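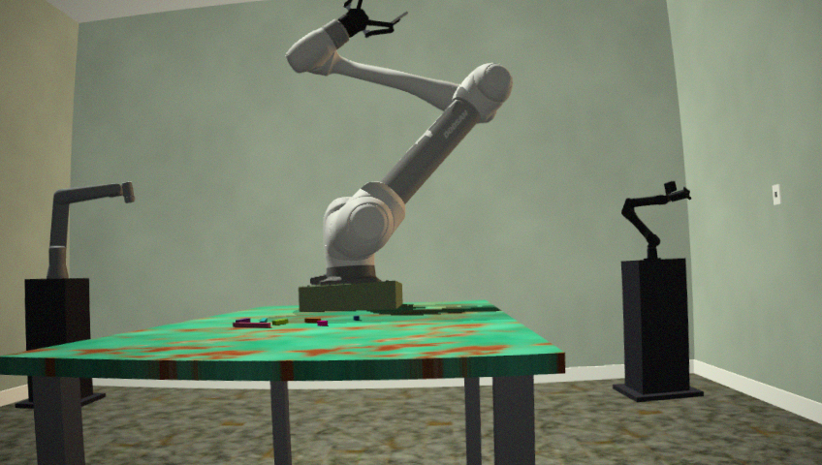
Block-sorting cell in sim, arm parked with the gripper open

hlowther
Finally got my Lembridge scene to a point where I'm happy to share it! Before I start logging runs I'd love to settle on house rules for resets. Mine so far: arm goes back to the same parked pose every time, fingers open and up clear of the blocks, and both side mounts stay locked for the whole batch. Wall and table textures can change, block positions can change. What am I missing?

noemie_c
Love the green and rust tabletop, my policies would hate it (good!). I'd add: write the seed into every run file. I had 43 runs in April I couldn't replay and had to bin the lot.

B_Bach
Don't agree on locking the mounts. Jitter them a little per run or you'll learn one viewpoint and nothing else.

hlowther
But then how do I compare batches? If a score drops I want to know it was the blocks.

B_Bach
Keep a fixed set for scoring — 40 layouts, never touched — and jitter everything in training. Best of both.

bukola.a
Seconding the fixed set, but I'm with Hemi on the parked pose. Also check that no blocks overlap at spawn. Yours sit pretty close together, and mine used to pop apart on the first physics step.

noemie_c
Oh yes, the popping! Let it settle before you start recording.

hlowther
Adding seed, settle and overlap check tonight. Still thinking about the jitter, Bjarke.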